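Bradosik Box: Progress Report to the Gajewski Fund

Prepared by Celina Wieczorek, operations lead
Reviewed by Teresa Malinowski

2 comments | 0 shares

The grant was made to move our cat supply subscription from a fixed monthly box to one the customer can change. The report covers the work done since the first payment and what is left to do before the second.

Subscriptions. We had 1,792 active subscribers at the close of the period. The target in the grant letter was 1,000. Most of the growth came from the food and litter plan. The toy plan grew slowly and we have stopped advertising it until the new sizes are in stock.

Profiles. Customers can now enter a cat's age, weight, diet and any allergies, and change them at any time before the packing date. Esther Lyimo's team rewrote the form twice. The first version asked for too much on one page and people left it half done. In the current version 92 percent of those who start the form finish it.

Skips and pauses. A subscriber can skip one box or pause the plan from the account page. Before this they had to write to us. Mail to the help desk about skipping has dropped, and the desk now spends most of its time on address changes and damaged cans.

Packing. Cans shifted in the old carton and dented. We changed to a divided carton from Bollano, which costs more per unit but cut the number of replacements we send. The budget line for packaging is over as a result. We have covered it from the advertising line and ask the fund to approve the transfer.

Delays. The link to the Nostalia warehouse system is late. Stock counts are still entered by hand at the end of each shift, and we oversold the kidney diet food two times. Those orders were refunded in full. Seo-ah Sun is handling the link with the warehouse and expects testing to be finished in September.

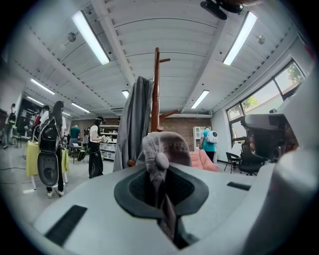 Bradosik, Saturday, June 28, 2025

Next period. We plan to finish the warehouse link, add a plan for homes with more than one cat, and bring back the toy plan. We will not add dog products under this grant. The spending sheet has gone to Leokadia Gajewski separately, with receipts for the cartons and the form work. Please send questions on the transfer before the second payment is scheduled.

We use cookies to remember your settings. Accept | Decline

Contact | Terms | Copyright Bradosik | Back to top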